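The packing floor at Zamdale got its sorting arms in March, and since then I've had more people ask me for tips than in all my years on the line. So I'm writing them down! Most of these work just as well in a pantry as they do next to a machine, by the way.

## Before the arms take over a bin

**Tape your reach.** Stand at your station, stretch both arms out, and put down tape where your fingertips end. Anything past the tape belongs to the arm. I used blue painter's tape (it peels up clean) and I redo it whenever somebody taller takes my spot.

**Pick bins with a fat, bright rim.** Our old gray ones vanished against the floor and I must have kicked one every shift. A colored rim you can see from the corner of your eye is worth the extra couple of bucks.

**Keep the oddballs for people.** Boxes go fine. Bottles on their sides roll, and anything in a soft bag is a pain. Ewan MacKinnon on the late shift keeps a separate tray for those and does them by hand in the last 26 minutes, when the line is slow anyway.

## What changed for us

My wrists are better, I'll say that first. I used to lift and turn every carton, and now I mostly check labels and clear jams. What I miss is the talking. Two of us used to stand elbow to elbow all day, and now Carter Lévesque is clear over on the other side of the guard rail and we wave at each other like folks on two boats.

The new job is also harder on the eyes. Look away from the belt every so often, at something far off, and get a real lamp if your corner is dim. I bought a clip-on one myself and then the shop at Cleltow paid me back, so do ask before you spend your own money.

And write your jams down! I keep a little notebook, just the time and the item. When we had the meeting about slowing the belt, I had 100 jams on paper and nearly all of them were the same flat carton. They slowed the belt.

## Sorting small stuff with grippers

Go for the middle of a box and let both fingers close on it evenly. Over a bin, get the tips down past the rim before you open up, so light things don't bounce. Leave a bit of space between items on the table too, or you'll be nudging one while you're after the other.
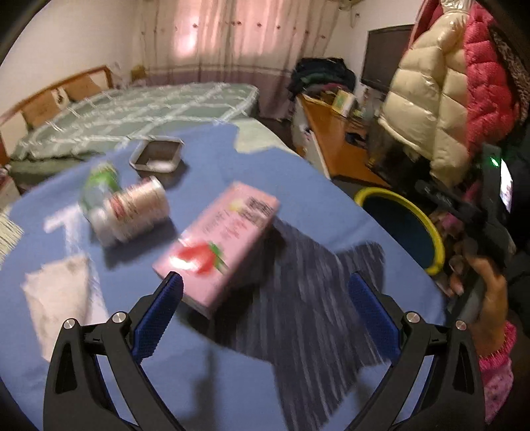
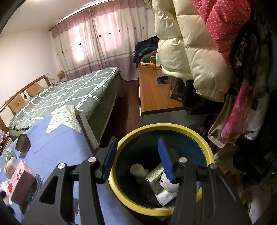
## Wiping down the pads

- Damp cloth first, then a dry one. Skip the spray cleaner, it leaves ours slick.
- Get into the ridges with an old toothbrush.
- Label glue comes off with a dab of cooking oil, but wash the oil off with dish soap afterward or you'll drop everything you pick up.
- Keep 2 spare pads in your drawer. Ours come from Purves and they take forever to ship.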